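Ranked ballots for picking a club game - does ranking a game last ever hurt you?

Posted by Pleva

So our board game club picks one big game to buy each November, and this year we're trying ranked ballots instead of the usual show of hands. There are 14 games on the list and everybody ranks as many as they like. The lowest game gets dropped each round and its ballots move on to the next choice, until something has more than half.

My question is about the bottom of the ballot. I love Brustby, I'm okay with a bunch of the others, and there's one game I really can't stand. Am I better off ranking it dead last or leaving it off completely? A friend swears that putting it anywhere on the ballot "gives it points." I don't think there are any points in this system, but now I'm doubting myself. We vote Wednesday so I'd love an answer before then!

Posted by Grimov

Your friend is thinking of a Borda count, where every position is worth something. In your system a ballot only counts for one game at a time, the highest one on it that's still in the running. If you rank all 14, your last place game could only get your vote once the other 13 were gone, and by then the whole thing is over. So ranking it last and leaving it off come out exactly the same, as long as you rank all the others.

Where people get burned is when they rank three games and stop. If all three get dropped, your ballot is out and you have no say between the ones left. Keep going down the list, even through the ones you feel lukewarm about.

One more thing to settle before you vote - what does "more than half" mean? Half of all the ballots handed in, or half of the ones still alive in that round? With short ballots those can give you different stopping points, and I've seen a group argue over it for an entire evening. Write it down first.

Posted by Pap

I'm no math person but I've run a vote like this by hand for our quilt guild, and what Grimov says matches what I saw. My tips for the counting part:

Make a stack for each first choice and count every stack twice.

Move only the smallest stack each round. Leave the rest alone, it's so tempting to tidy.

Decide ahead of time what to do with a tie for last place. We drew a name out of a bowl.

Keep the ballots in a bin until everybody has gone home happy, in case somebody wants a recount.

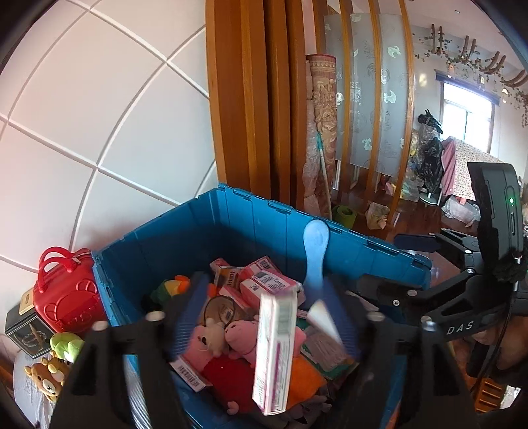 If you have more than a couple dozen voters

Put it in a spreadsheet, one row per ballot. I did 600 by hand once and never again - I lost my place in round four and had to start over. Typing them in is boring but then you can sort by whoever is on top and redo a round in a minute or two.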